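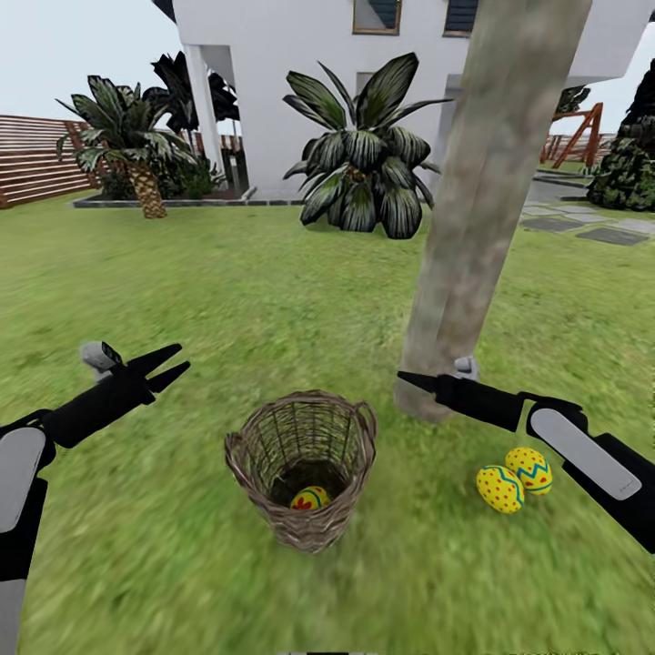
Page 6 of 33

Arkilance Forum > Simulation > Annotation rules

zonau_ops
Proposed wording for the egg collection task, rule 6: "An egg counts as collected when it is inside the basket and both grippers are clear of the rim." One egg in the basket and two on the grass would be logged as 1 of 3. Objections before I merge?

Kristof Desmet
One. The rule doesn't mention the state of the basket. An egg can be inside a basket that is lying down. I would add "and the basket is upright."

fang49
Disagree. Upright needs a tolerance or annotators will argue over every episode. On Zillulitz we used 33 degrees from vertical and still had disputes on sloped lawns.

Kristof Desmet
Then write the tolerance down. Leaving it out doesn't remove the dispute.

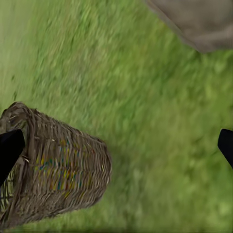
1 min read

zonau_ops
Wrist view attached for the tolerance question. The basket is on its side or close to it, left finger over the rim area, gripper open wide. You can't tell from this view whether anything is inside. Under my wording an annotator could guess either way.

fang49
So the rule should say which view decides. Wrist views are close and they smear. I would score from the overview and use the wrist view for contact only.

Kristof Desmet
Agree on the overview. Still want the angle. Read it from simulator state, where it costs nothing.

fang49
State isn't exported for the older batches. 49 episodes have video only.

zonau_ops
Draft 2: state where exported, overview otherwise, "undetermined" if neither settles it. Tolerance left blank until December.

Kristof Desmet
Fine, except the blank. Put 33 in and mark it provisional.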